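September, bench notes, bimanual handheld collection, tray task
Entry started 9:40, finished after lunch

Picking up from the last entry. The open question was whether the drop in policy success on the tray task comes from the relative pose between the two hands or from the time offset between the two video streams. Boyang Kong thinks pose. I thought time. The plan was to separate the two before recording anything else, because the set we have now mixes both errors and can't be cleaned up afterward.

Setup is the same as before: two handheld grippers, one per hand, each with its own fisheye camera. Each camera runs on its own clock. Relative pose comes from mapping both trajectories into one shared map of the room, then taking the transform between the two tool frames at matched timestamps. No external tracking. The Allport mount is still on the left unit. The right one has the older mount and I have not changed it, so the camera-to-tool offset differs between the two and has to be loaded separately. This was wrong in the config until this morning. It read the left offset for both. Fixed, and the old value is kept in a comment.

That config error alone put a constant bias of 11 mm into the relative pose. It does not explain the failures, since the bias was the same in training and in replay, but it does explain why the numbers never matched the tape measure.

Time offset test

Both cameras look at a screen showing a running frame counter, held for a few seconds at the start and end of each recording. Read the counter in both streams, fit a line, get offset and drift. Start-only sync was what we had been doing. With start and end the drift is visible: small over one demonstration, not small over a long session where the cameras are left running between demos. Worst case in today's batch was 110 ms by the end of the session. The pipeline was treating the offset as constant.

At the speeds people use when closing on a part, 110 ms is enough to put the second hand in the wrong place relative to the first. While the hands are still it does nothing. So the error is concentrated in the part of the motion that matters and is nearly invisible in the summary plots, which average over the whole episode. I had been looking at the averages.

Pose test

Hanyu Dai held both grippers clamped to the Miltasance bar at a fixed spacing and moved the bar through the work volume as one piece. True relative pose is constant, so anything the estimate does is error. Spacing error stayed low over the middle of the table. It went up when both cameras were pointed steeply down at the table surface, where there is little to track but plain white. It recovered as soon as one of them saw the shelving and the ceiling lights again.

Ran the same thing with the tray on the table, since reflections were my other suspect. The highlight on the rim moves with the viewpoint and the tracker will sometimes take it for a fixed point. Checked the feature overlays by hand. A few bad matches per clip, rejected by the outlier step in almost every case. Not the cause.

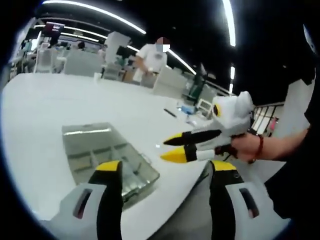
View from one gripper during the tray work. Tray between the fingers, second gripper coming in from the right.

Views like this one are the good case. The other gripper is well inside the image, its fingertips are separable from the background, and there is enough of the room behind the table for the tracker. The fisheye distortion at the table edge is handled by the calibration and I see no residual there worth chasing.

It also suggests a cheap check we are not using. When one camera sees the other gripper's yellow tips, their image position can be predicted from the estimated relative pose and compared to where they really are. That gives a per-frame consistency number with no extra hardware. Large residual with the hands moving and small residual with the hands still means timing. Large residual in both means pose. Wrote a rough version with a color threshold. It fires on other yellow in the room if the search window is too wide, so the window is now centered on the prediction and kept small. Downside: if the prediction is very bad the tips fall outside the window and the frame gets no score. Those frames should be counted as failures, not skipped. Currently they are skipped. TODO.

Rerun on existing data

Took 100 demonstrations from the current set and reprocessed them with the right-hand offset corrected and a linear clock model where an end sync exists. Where there is no end sync, used the drift rate measured today for that camera pair. This assumes the rate is stable between sessions. I have no evidence for that beyond today.

Tip residual dropped on the moving segments and barely changed on the still segments. Timing, then, for most of it. Six demonstrations stayed bad after correction. Boyang looked through them and all six have a long stretch with both cameras facing down onto the table. So he is right about those.

Policy not retrained yet. The Drivenow queue is full until tonight. Will train once on old processing and once on new, same seed, same demonstrations, with the six removed from both.

Changes to procedure, effective now:
Sync screen at start and end of every recording.
Stop the cameras between demonstrations instead of leaving them running.
Load left and right tool offsets from separate files. Loader now refuses to start if they are identical.
Operators to begin each demo with both grippers raised toward the shelving before going down to the tray.

Open:
Skipped frames in the tip check, see above.
Drift rate against camera temperature. Shi bench has a thermocouple, ask before taking it.
Whether to move the right unit to the Allport mount. Would make the offsets match but breaks comparison with everything recorded so far. Leaving it for now.
Hanyu wants the bar test repeated with a textured mat on the table. Mat is in the lower cabinet, needs trimming to fit.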